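Unreliable Narration and Reader Judgment in Serialized Short Fiction
Project report, Literature and Reading Studies, second-year seminar
Group: Lærke Toft, Ásdís Vídalín, Bent Juhl
Supervisor: Frida Þorgeirsson
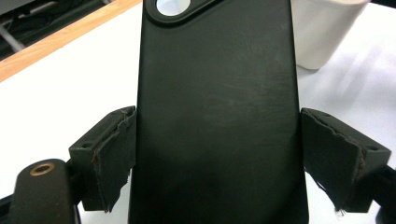

1. Background
Serial fiction releases a story in parts, so the reader has to form an opinion of the narrator before all the evidence is in. Earlier seminar work by Kolbrún Gunnlaugsson compared whole novels with their magazine versions. Her report dealt mainly with plot. We looked at trust: when does a reader stop believing the person telling the story, and does the break between installments affect that point?

2. Material
The text was "The Mullier Letters," a first-person story of 152 paragraphs written for the seminar. The narrator, a clerk named Sperling, reports on the sale of a river ferry and leaves out his own share in it. There are 4 installments. The first open contradiction is in paragraph 61, at the start of the second installment. Smaller ones come earlier, mostly in dates and sums of money.

3. Method
We recruited 40 readers from the first-year courses and placed them in 2 groups of equal size. Group A read the story in one sitting. Group B read one installment per day. Both groups marked the paragraph where they first doubted Sperling and wrote a short reason. Reasons were coded as factual (a date or sum did not match), tonal (the narrator sounded evasive) or other. Toft and Juhl coded separately, and Vídalín settled the disagreements.

4. Results
Group B marked doubt earlier than Group A. Most Group B readers chose a paragraph in the first installment, before the open contradiction. Most Group A readers chose paragraph 61 or later. Factual reasons were more common in Group A. Tonal reasons were more common in Group B, often with reference to the last lines of the first installment, where Sperling declines to name the buyer.

5. Discussion
The result fits the view that a pause gives the reader time to go back over the narrator's wording. It also fits a simpler account: the end of an installment draws attention to whatever stands there. Our design cannot separate the two. A third group, reading the story in one sitting with the installment breaks printed, would have helped.

6. Limits
Group B readers could talk to each other between installments. Two of the written reasons use almost the same sentence. The coding category "other" was too broad and should be split before the material is used again.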